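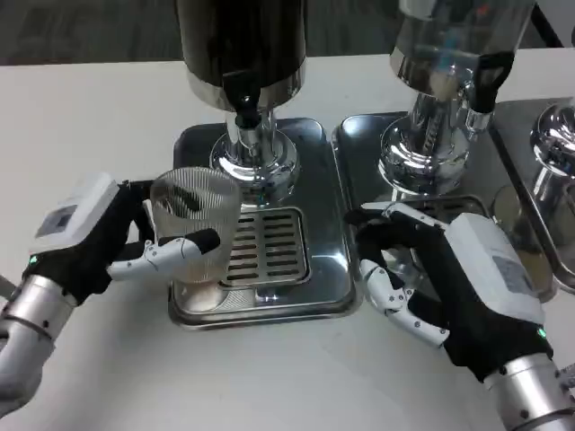 Photo: Okero / Morsy test room

Print this page | E-mail this message | 6 replies | 0 shares

Subject: Re: draft rules for serving stations, section on glassware
Date: 11/27/18

On the Fokia list, a member at Edard wrote:

> We think section 9 is ready to go out. The short version, for people who haven't opened the draft: a two-handed robot may work at a drink dispenser without a guard if (a) grip force is limited in software, (b) each hand has a status light a bystander can see, and (c) the station has passed 100 pours in a row with no dropped cup. Our own setup has passed. We don't see a reason to hold this up for another round of comments. Glass or plastic shouldn't matter if the grip limit is set right.

I do see a reason, and I'd like it on the list before this gets pushed through.

Start with (c). One hundred pours in a row sounds like a lot until you think about how many drinks a hotel breakfast goes through. A hand that drops one glass in every 138 has a decent chance of passing that test on a good morning. If you want me to believe in the number, make it 1000, and make people report the runs that failed along with the one that didn't. As written, you can try all week, stop when you get your clean hundred, and send in the form. I'm not accusing Edard of doing that. I'm saying the rule would let anyone do it.

Then the grip limit. I've read this part four times and I still can't find where it says how the force is measured, or on what. A cap set in software is a number in a file. What reaches the cup depends on the fingertip pads, how worn they are, and the shape of the thing being held. Look at the glass in the photo at the top of this message: clear, tall, fine ridges all the way down. Fingertips on ridges don't touch the way they do on a smooth wall, and the draft treats the two as the same. It treats a full cup and an empty one as the same too. And no, I don't accept that glass or plastic shouldn't matter. A plastic cup that gets dropped makes a mess. A glass one next to an open drip tray means you shut down the station and throw out whatever was near it.

On (b), the lights. I have nothing against lights. The hands in the photo have a small green one near each wrist. Fine. But the draft never says what green means. Powered? Moving? Safe to reach past? I've asked people in three different shops and got three different answers. If a guest is going to lean in for a napkin on the strength of a light, the rule has to say what the light promises, and it has to say how big it is and where it can be seen from. "Visible to a bystander" is the kind of wording that gets argued over after somebody gets hurt.

Something else that section 9 skips is the second hand. All the wording is about the hand that holds the cup. The other one gets half a sentence ("shall not interfere"). In the picture the right hand is out over the front of the middle tray while the left has the glass at the next one over. Is that a parked position? Is it allowed to be there during a pour? I'd want the draft to name a rest position and require the idle hand to be in it, or else say plainly that it counts as moving and gets the same limits.

Smaller points, in no order:

- The draft says the cup must be held "under the spout" and gives no distance. Pick one.
- Cleaning. Gloved hands over drip trays and grates, and there is one line on wiping down. Who checks the finger joints? Screws and gaps hold syrup.
- The definition of "station" covers one dispenser. Most of the ones I see are a row, each on its own tray, close together. Either the test covers moving between them or it doesn't cover the real job.
- Section 9 refers to a table in section 4 that was taken out in August.

I know the answer will be that some rule is better than none and we can fix it next round. Maybe. My experience is that the first number printed is the one buyers copy into their contracts, and it stays there for years. I'd rather wait – and I'm willing to write new text for (b) and for the idle hand if Edard will post the full log of their runs, bad ones included.

Until then I'm a no on section 9. The rest of the draft I can live with.

Print this page | E-mail this message
Last updated: same day as posting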